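Demonstration gathering (teaching robots by example)

From the Kerkis open handbook, a reader-written reference. Last edited 9 Jan 2024 by Merike Vītola.

Demonstration gathering is the part of robot learning where a person does a job through the robot, over and over, and everything the robot senses and does gets saved. A learning system later studies those recordings and tries to work out how to do the job itself. I've been at this long enough to have opinions, so expect a few of them mixed in with the definitions!

One complete run at a task is called an episode. It starts with the table set up, ends when the operator says so, and holds the camera video along with the position of every joint and gripper. Our tabletop sorting set, which we named Pluvaseck, has 2881 episodes in it. I recorded 309 of those myself (my shoulders remember July very well).

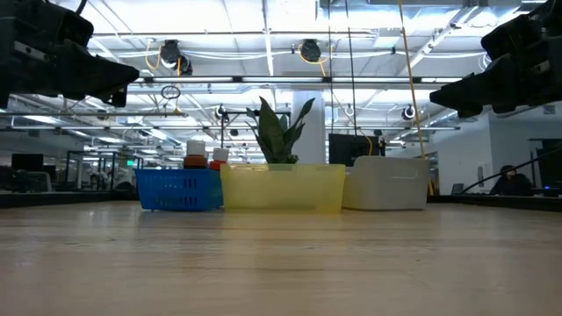 Two-armed work is slower to collect than one-armed work, and new operators usually forget the second arm exists. They'll do a whole episode with the right arm parked. That's fine for some tasks, but if every recording looks that way the learner picks up the habit too, so we ask people to switch sides partway through a session.

Variety matters more than I first believed. A set where the basket always sits in the same spot teaches the robot that spot and very little about baskets. The usual fix is to shuffle things between episodes – swap the containers, turn a bottle, slide the scissors over a bit. At Kerkis we change the layout every 10 episodes. The Le Goff notes, our older in-house guide, say every 12, and you'll still meet people who swear by that.

Small craft supplies make good practice objects. Bottles are easy to grip but tip over, brushes roll, and scissors lie so flat that getting a finger under the handle takes real patience.
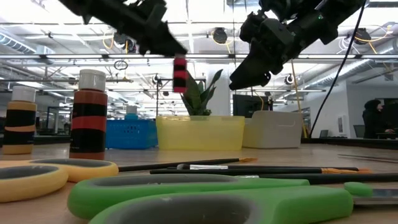

Tabletop task with paint bottles, brushes and scissors; the left gripper is holding a striped object.

Failed episodes are a sore subject. Some teams delete every drop and fumble. I keep the ones where the operator recovers, with a note attached, and throw out only those where the recording itself is broken (missing video, mostly). A learner that has never seen a dropped bottle has no idea what to do about one.

Labeling comes afterward. Each episode gets a plain sentence such as "put the bottle in the basket", plus a mark for success or failure. We do this in Aten, our labeling tool, and two people check each sentence – "bin" and "basket" get mixed up constantly.

See also: Episode; Gripper; Labeling guide; Operator training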